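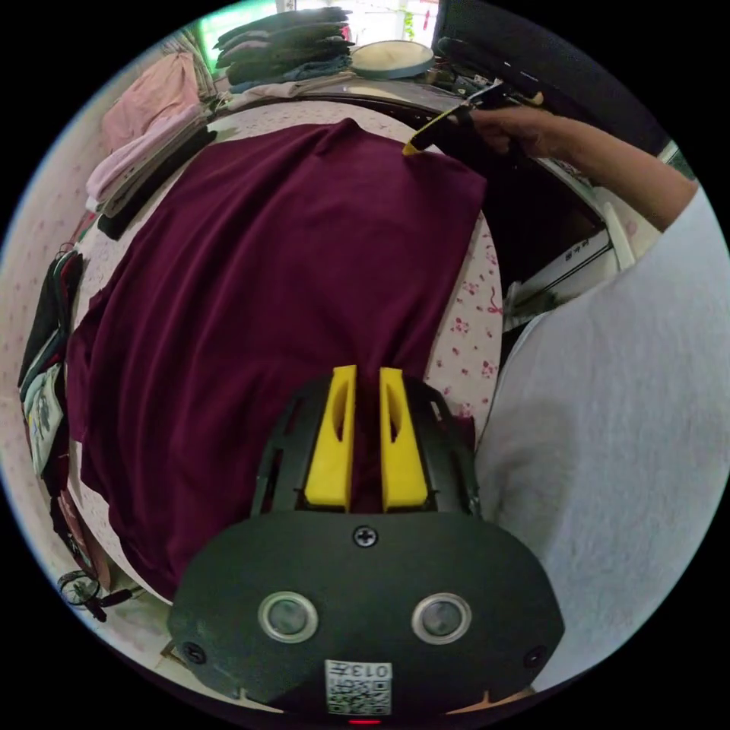
Figure 1. Gripper 013 over the lower part of a maroon garment, with the second gripper at its upper right corner.

Brarkia: household folding demonstrations
Progress report to Irnidar, second reporting period
Prepared by Gobnait Doherty, with sections from Bence Mészáros and Ultan Tully

1. Status

Collection of clothes-folding demonstrations is on schedule. At the close of the period we had recorded 2,365 demonstrations in people's homes, all with the hand-held grippers. Of these, 238 were rejected at review. The rest have been passed to Osari for training.

Work on the remote-control comparison is behind. The arms arrived in July, later than planned, and the first usable session took place after the cutoff for this report. We ask that the comparison be moved to the next period. No change to the budget is needed.

2. Collection in homes

The method has not changed since the last report. A person does the task with a gripper in each hand, and the cameras on the grippers record what the fingers do. The same kind of fingers will be fitted to the arms, so the demonstrations can be used without a robot in the home.

Operators work with the clothes the household has on hand. We supplied our own set of shirts in the first period and stopped doing so after Valeriano Carretero found that the trained policy did well on those shirts and poorly on anything softer. Since then 104 different garments have been entered in the log. Fleece, velvet-type fabrics and thin knits are now well covered. Stiff fabrics, mainly denim, are still low.

We also asked operators to leave the rest of the laundry where it was. Stacks of folded clothes around the work area take up space and get bumped, and a robot will have to deal with that too. Review takes longer with these recordings, but we intend to keep doing it.

3. Starting from a crumpled garment

In the first period nearly all demonstrations began with the garment already flat. Irnidar's reviewer noted this as a weakness, and we agree. This period, 495 demonstrations began from a crumpled start. The operator finds an edge or a seam, pulls the garment open, smooths it and then folds.

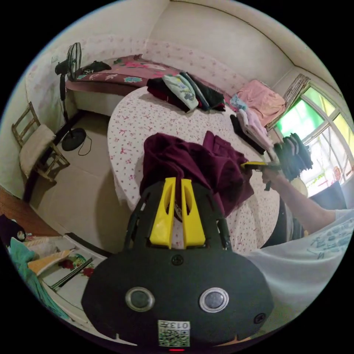 Figure 2. A crumpled maroon garment on a round table. The second gripper is touching its right side.

Crumpled starts are slower and less even. Two operators given the same pile will often open it in different ways, and the policy has trouble when the examples disagree. Ultan Tully wrote a short guide that asks operators to look for the collar first, then a sleeve seam, and to take hold of the hem only if neither can be found. Recordings made with the guide are tagged so they can be trained on separately.

Most of the rejected recordings came from this group. The common faults were:

Second gripper out of view for too long
Garment touched with a bare finger
Fingers closed on the sheet or tablecloth together with the garment
Fold started before the garment was open

The third fault is the hardest to catch by eye, especially on patterned cloth. Bence is testing a check based on finger width that flags it while the operator is still at the table. It works on single-layer cotton. On thick garments it gives too many false alarms and has been switched off.

4. Equipment

Two pairs of grippers were in use throughout. Worn finger pads were replaced once on each pair. The code labels on the housings began to lift at the corners and were replaced with a stronger sticker - the old ones had to be scraped off, which cost us a morning.

Clock drift between the left and right units was reported last time. The firmware fix from Noonan has held, and no recording was lost to drift this period.

5. Staffing

Liam Ó Súilleabháin has taken over home visits and operator training. Valeriano remains on evaluation and will run the comparison with remote control.

6. Next period

More denim and other stiff fabrics.
First comparison of hand-held and remote-control demonstrations on the same garments.
Retest of the finger-width check on thick fabric.
Policy trained with and without the tagged recordings, with results sent to Irnidar ahead of the next report.

One decision is needed from Irnidar: whether towels and bedding should be added to the task list. Liam would need to know before he books the next round of visits.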